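Buying a pair of small arms for the workshop - quick notes

Been asked this a lot so here goes. Jotted down over a tea break, sorry for the scrappy bits.

Arms first. Quote from Kollár was 2,976 for two, Fastau came in at 2,202 but no mounts, no grippers. Read the small print. Twice.

Then the bits everyone forgets to budget for: cable straps, spare connectors, rails, a decent white top. Put roughly 14 per cent on one side for those. Paula Pop at Gerngate reckons more, she may be right. 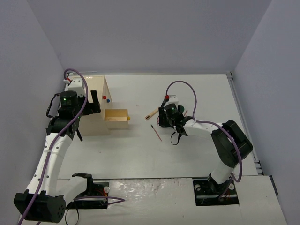
Two arms, one table, small drawer cabinet on the left. Purple cable runs over the wrist and back down the forearm.

Leave slack at the elbow. Tight cable = broken connector, and thats a week lost waiting on post.

Measure the bench BEFORE ordering. Draw both reaches on paper, full size if you can. Arms want to share the middle but not fight over it.

Practice stuff - dont buy it. Old drawers, pencils, brushes, whatever is in the shed. Different coloured knobs are handy, you can tell people which drawer you mean.

Delivery was 4 weeks last time, longer if you order in June. Ask for the mounts to be sent first so you can get drilling.

Secondhand? Fine, but ask to see every joint move before you pay teh deposit.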